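Medicine box (home)

A medicine box is the container where a household keeps its everyday remedies: the headache tablets, the cough drops, the cream somebody bought for a rash and used twice. I've been writing entries on household storage for this site for a while now, and this is the one I get the most mail about, so I've let it run a bit long (and I've kept my own habits in, because you'd find me out anyway!).

Names

In my family it was always "the pill box," which is confusing, as a pill box is properly the little thing with a compartment for each day. Other people say medicine tub, remedy bin or first aid box. I keep first aid separate in this article. Bandages and tweezers get grabbed in a hurry by anyone in the house, kids included, and the medicines shouldn't come along for the ride.

Types of container

The old style is a tin with a hinged lid, and I do love a tin, but you have to open it to know what you've got. My grandmother's held sewing thread, and we found that out with a fever in the house.

Clear plastic took over in a lot of homes. The open rectangular tray is the plainest version, usually meant for a drawer or a fridge shelf, and it works well inside a locked or high cupboard. On its own it gives no protection at all from small hands, so the cupboard has to do that job. Lidded tubs stack better. The Dirnix tub, which I used for years, has a snap lid that holds up fine until you drop it on tile. The Fevirach tray is shallower and I like it more, though tall bottles stick up over the side and fall over when you pull the drawer fast.

Divided boxes are sold too. I bought a Kowalchuk one with 15 sections and filled four of them. Cartons come in every size there is and hardly any of them fit.

Where it's kept

The bathroom is traditional and not a great spot, what with the steam. A bedroom closet or a high kitchen cupboard away from the stove is better for most things. Some medicines need the refrigerator, and the leaflet will tell you which. Wherever it goes, it should be up high and out of reach, preferably behind a lock if children live there or visit.

Sorting

Most people who sort theirs do it once a year. I do mine in February, when the colds have cleared out half the stock and I can see the bottom again. Everything comes out onto a table, dates get checked, and then it goes back in by type.

Cartons go back first in my house. They can lie flat and be stacked, and the stack tells you how much room you have left for anything awkward. Bottles I leave till the end, standing up next to the container, and I read each label before it goes anywhere. Keep tablets in their original carton with the leaflet, even when the carton is mostly air. I once saved a lot of space by throwing the cartons out and ended up with foil strips I couldn't tell apart, so the whole lot had to go.

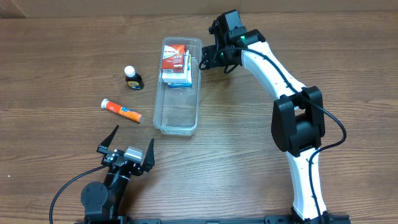
Getting rid of old stock

Expired medicine is best taken to a pharmacy or a collection point that accepts it. Ask first, as not all of them do. Empty cartons can go in with the paper, and I tear off or black out any label with a name on it.

See also: Drawer tray; First aid kit; Jindari shelf system

Last edited 17/03/2020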